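Drustine Table Covering Paper, Smooth Brown
Item 3366
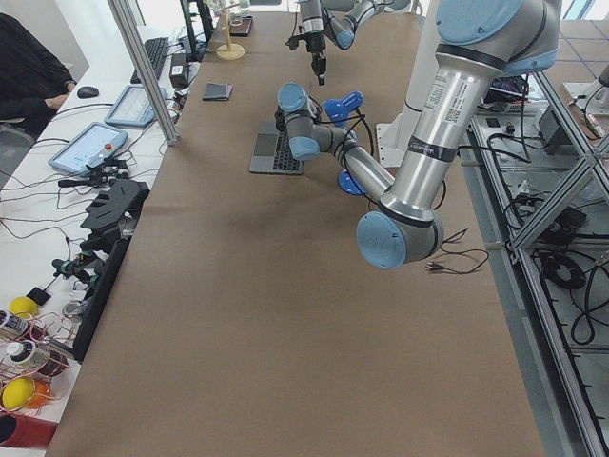
Drustine table covering paper is supplied by Rilach to schools, laboratories, repair shops and shared offices that need a clean, even surface on long work tables. The paper is smooth on both sides, brown throughout and uncoated. It is intended for tables that carry everyday items such as laptops, cables, trays and small stands, and for desks where equipment is moved often during the working day.

The covering protects the tabletop from scratches, pencil marks, light dust and minor spills. It is replaced when worn and may be placed in ordinary paper recycling if it is free of tape and grease.

Product details

Color: natural brown
Finish: smooth, uncoated
Supplied as: continuous roll on a cardboard core
Roll length: 500 feet
Roll width: 49 inches
Printing: none
Storage: indoors, upright, in the original wrapper

Suitable uses

The paper is recommended for bench work, sorting, light assembly, packing and display. Dark objects such as a wallet, a mouse or a keyboard are easy to find against the plain brown surface, and small connectors and loose cable ends are less readily overlooked. Notes and outlines may be made directly on the paper in pencil or felt pen.

The paper is not recommended for wet work, for food preparation or for use beneath soldering irons and other heated tools. Customers who need a water-resistant surface should consider Clolorov coated sheeting, which is listed separately.

Fitting the paper

Clear and wipe the table before fitting. Unroll the paper from one end along the full length, keeping the printed arrow on the core pointed toward the far end. Allow four inches of overhang at each end and fold it under the tabletop. Secure the folds with low-tack tape on the underside only. Where a post or pillar stands against the table, cut a straight slit from the nearest edge, pass the paper around the base and close the slit with a single strip of tape.

Heavy items should be lifted into place. Dragging them will crease the sheet, and creases cannot be fully removed once the paper is down.

For tables wider than the roll, lay two lengths side by side with an overlap of two inches. The upper sheet should face away from the side at which people sit.

Dispensers and cutters

The Balogh wall dispenser accepts one full roll and includes a serrated cutting bar. It must be fixed to a solid wall with the hardware provided. A freestanding floor model is available to special order. Replacement cutting bars are sold singly.

Ordering

Rolls are sold singly or by the pallet. Institutions holding an account may order by item number through the purchasing desk. Annual supply agreements are offered to customers whose yearly use exceeds 3000 feet, with deliveries scheduled each quarter. The current price list takes effect in May.

Returns are accepted for unopened rolls in the original wrapper. Rolls damaged in transit should be reported before the wrapper is removed.

Contacts

Institutional accounts: Jolán Jakab
Pallet orders and delivery: Jacinto Barajas
Dispensers and spare parts: Dezső Pap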